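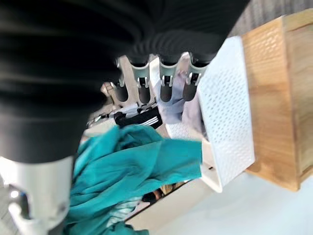

Home Shop Binders Refills For Law Offices Shipping Contact

The Kiani Claim Binder

If you have ever come home from a trip with a bad stomach or a twisted knee and a purse full of crumpled receipts, you already know most of what this binder is for. The Kiani is a claim binder for ordinary people, made to hold everything a lawyer or an insurance adjuster is likely to ask you for, in the order they usually ask for it. We've been selling it from our little shop in Lastbridge for a good while now and it is still the thing we get the most mail about (nice mail, mostly, and a few complaints about the old clasp, which we have changed).

It's a 2-inch ring binder with a stiff cover and a wraparound elastic, and inside you get 13 tabbed sections and 200 printed sheets. The tabs run from the booking paperwork at the front through to letters and phone calls at the back. In between there's a place for the doctor's visits, the pharmacy slips, time missed from work, the people you traveled with, what you ate and when, and the names of anyone at the hotel or the airline you spoke to. We put the symptom diary right in the middle because that's where the binder falls open when you lay it on a kitchen table, and it's the section you will be writing in every day while you're still feeling rotten.

The diary sheets have one side for the morning and one for the evening. Please write in them even on the days when nothing much happens! "Slept badly, ate toast" is a perfectly good entry. A lot of our customers tell us they felt silly writing such small things down, and then months later they were asked about a particular week and there it all was in their own handwriting.

About the pockets

There are clear pockets for receipts, sized so a long grocery-style receipt folds once and slides in. Register paper fades, and it fades faster than you'd think in a hot car, so do make a photocopy of each one and keep the copy behind the original. The larger pockets toward the back take a passport, boarding passes, and a brochure if you brought one home. Bring the brochure home, by the way. Bring the little map of the resort too, if they hand you one.
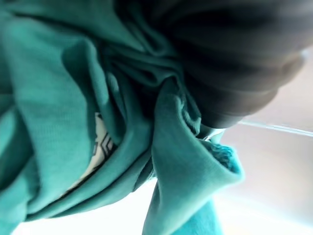 Last changed: 14 July 2017

Refills and extras

Diary refills fit the Kiani and also the older Nudgate binder, which we no longer make but which plenty of you are still carrying around. If yours is a Nudgate, check the holes before you order — the first ones were punched a little closer together, and those need the narrow refill. Write to us if you can't tell and we'll help you work it out from the label inside the front cover.

We also stock spare pockets, a set of blank tabs for people with more than one claim going (you poor things), and a zip case that holds the binder, a couple of pens and a small calculator. The zip case comes in navy or gray. We had a green one and may have it again.

For law offices

Several smaller firms keep a stack of these by the front desk and hand one to each new client at the first meeting. We can print your firm's name and phone number on the cover and leave out any sections you don't need. Printed covers take longer than plain ones, so if you're planning to hand them out before the winter travel season, get your order in early. Our biggest run to date was 1,000 binders, back in February, and we managed it, though the hallway was hard to get through for a while.

What the binder won't do

We're stationery people and the binder isn't legal advice. Filing deadlines vary from state to state, and claims against airlines, cruise lines and overseas hotels can have rules of their own, some with very short time limits. Talk to a lawyer soon, even if the binder is half empty. There's a page up front where you can write down any dates they give you, and we've left it nice and roomy.

Ordering

Plain binders normally leave us within a few working days. We ship with Botport inside the country and by regular mail everywhere else. Returns are fine as long as nothing has been written on, and if a ring arrives bent we'll send another binder and you can keep the first one for recipes or what have you. For office orders, please tell us the number of binders, the cover color, and the exact wording you'd like, spelled the way you want it printed.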